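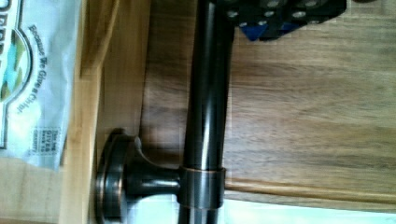 Wrist camera view, bronze rod and bracket, gripper at the top.

Ikasia Kitchen Manipulation Set - data card

Version 2. Maintained by Yeshi Zeleke and Gunhild Overgaard. Questions about licensing go to Nuria Dinsa.

Summary

Ikasia holds 1,413 teleoperated episodes of a single robot arm working at a kitchen counter. It was collected to test one method, which we call view dropout: during training, either the wrist view or the fixed view is blanked for a whole episode, and the policy has to act on what is left. The set can be used for ordinary imitation learning as well, but the splits were drawn up with view dropout in mind.

Contents of an episode

Each episode is one folder. It holds the wrist video, the fixed-camera video, joint positions, gripper opening, and a one-line instruction in English. Videos and joint readings are stored with separate timestamps. The loader matches them by nearest time and does not interpolate. If you need interpolated joint values, do it after loading, as the clocks drift slightly over long episodes.

Instructions were written by the operator before the episode began and were not edited later. Spelling mistakes are kept. The same object may be called by different names in different episodes, for example "cup" and "mug".

Objects and layout
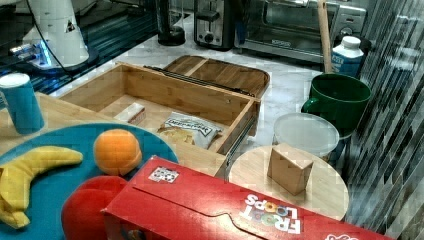

Layouts were changed between episodes and follow no fixed grid. Food items are a mix of toys and packaging. Most instructions involve the drawer, the plate or the round board as source or target. The appliances at the back are never named in an instruction, but they stay in view and count as clutter for the purposes of the method.

The wrist view and the fixed view often share very little. When the gripper is near furniture or fittings, the wrist camera may show wood grain or metal and none of the objects named in the instruction. These stretches are left in on purpose. A policy trained on the wrist view alone tends to drift here, and this is the failure that view dropout was meant to reduce.

Splits

train: all episodes not listed below
val: 167 episodes, same object pool as train
test: 172 episodes, with object and layout pairings not found in train

Version 1 had a fault in the test split: some layouts also appeared in train with the objects swapped left to right. Eyerusalem Mersha found the overlap and redrew the split. Results on the two versions should not be compared.

Result in short

With both views present, view dropout makes no clear difference on the test split. With the fixed view blanked at test time, the policy trained with dropout completes more episodes than the baseline, mainly on drawer instructions. With the wrist view blanked, both policies do badly at the final grasp. We have not tried partial blanking - for example, hiding only a corner of the view.

Known problems

Printed text on packaging is readable in many frames and may act as a shortcut for language-conditioned models. Lighting was not controlled. Gripper opening is a raw reading and needs scaling before use with other sets. The conversion script in the Gebretsadik tools folder does this, written by Bethel Alemneh, but it expects version 2 folder names and will stop on older copies.

Changes

Version 2: new test split, timestamps stored per stream, duplicate episodes removed.
Version 1: first release, September.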